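Snacks, Spreadsheets and Saying No: A Chat With Lucimara Leite
May 7, 2021

I've wanted to sit down with Lucimara Leite ever since I tasted my first bag of her cassava chips at a street fair, burned my tongue on the chili ones, and went straight back for another.

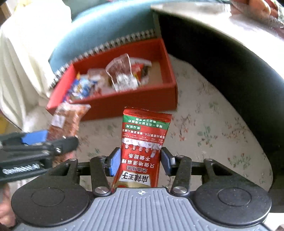
She runs Curnell, a small mail-order snack shop that packs boxes of chips, candied nuts, dried fruit and spicy odds and ends from all over, and ships them to people who (like me) will eat anything with a pepper on it. We talked for most of a morning over video, with her dog barking through the good parts, so what follows is trimmed a little.

I started with the obvious one. Why snacks?

"I was an accountant and I was hungry," she told me, and laughed so hard she had to put down her coffee. "No, my desk drawer was famous. People would come by to ask about an invoice and leave with a handful of something. After a while they stopped pretending about the invoice!"

The first batch of boxes went out in October, two years before she quit her job. There were 56 of them, and she wrote every address by hand because she didn't own a label printer. Two went to the wrong house. One of those people kept the box, ate it and signed up for the next one, and she's still a customer.

I asked how she picks what goes in, and this is where she got going. She and her business partner, Dalia Gaber, taste everything together, and they have to agree. Seven items to a box, never more.

"Dalia likes sour and I like salt. We fight about licorice every single time. She says it's medicine. I say fine, then I'm very healthy."

What about heat? I'm a wimp with big dreams, so I had to know. Lucimara says the hot stuff gets the most mail by far, both love letters and complaints. She used to put a little pepper rating on the card and gave it up, as people from different families read it in completely different ways. "My aunt would call it baby food. My neighbor would call an ambulance." Now the card just tells you what to drink with it. (Milk. It's nearly always milk.)

We got into money too, which I love, and which snack people never seem to want to talk about. Shipping nearly sank her the first year. Chips are mostly air, and you pay for the space that air takes up. A packer named Chaimae Tahiri worked out that if you stand the bags on their sides and tuck the small sachets down the gaps, everything fits in the next box size down. Lucimara gave her a raise the same afternoon.

Then came the order I'd heard rumors about. A chain called Wesar wanted 1000 boxes for the holidays, with a discount and a very short deadline. She turned it down.

"I cried, and then I had lunch," she said. "We would have had to buy cheaper nuts. I tried the cheaper nuts. They tasted like the bag."

Did she regret it? "In January, yes. By spring, no. Ask me again when the roof leaks."

I wanted to know what she eats when she's off the clock, and I was hoping for something exotic. Buttered toast! With the crusts cut off, if you can believe it. She says her mouth needs a rest by evening and her kids have banned the word "crunchy" from the dinner table.

Before we hung up I asked what she'd say to somebody with a drawer full of treats and an accounting job. She thought about it while the dog had another go at the mailman.

"Send ten boxes to people who don't love you. Your friends will say it's wonderful. You want the lady at the bank to say it."

The summer box opens for orders next month, and she wouldn't tell me what's in it. I did get her to admit there's licorice.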